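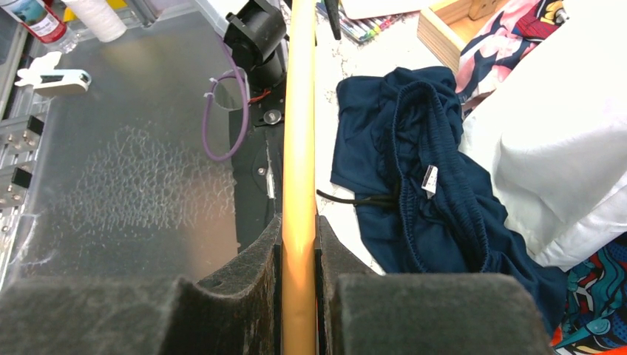
3.2 Garments and work surface

The trials reported in this section concern the handling of small sportswear at a shared bench, where laundry has to be folded in whatever space is free. Earlier work on domestic folding has mostly assumed a clear table. In the workshops visited for this study, that assumption did not hold, and the space left for cloth was often less than half of the bench top.

The garment set was assembled by Mercy Massawe and Tormod Haugland in May and consists of 42 items of athletic clothing, among them shorts, sleeveless tops and light training pants. Shorts were given particular attention. They have a short leg, an elastic waist and, in many cases, an inner lining that shifts when the garment is dropped, so that the outer shape says little about how the layers lie underneath. Dark colors add a further difficulty, as seams and hems in navy or black cloth show weakly under overhead light.

Figure 2. Navy blue athletic shorts, crumpled and folded over on a speckled white tabletop, beside an acrylic panel with a loop of purple tubing.

Each item was released from a fixed height above the table and left as it fell. No smoothing was allowed before the first rating. Raters then assigned the resting state to one of four classes: flat, single fold, multiple fold, or bunched. A garment in which the waistband could not be followed along its full length was placed in the last class, even where one leg lay open. In total, 1,573 resting states were rated, and around 500 of these were rated again by a second person to check agreement.

Disagreement was concentrated in the two middle classes. Raters at the Terutham site tended to read a tucked leg as a single fold, while those at Dullitz counted the tuck and the turned waistband separately. The written guide was revised after a joint session led by Kristof Aerts, and the affected items were rated again under the new wording. Ratings made before the revision are kept in the data but are excluded from the results in Section 4.

Bench layout was recorded with each rating. Loose articles such as clips, spools and bottles were left in place during the trials, and a drop was repeated only when the garment came to rest against one of them.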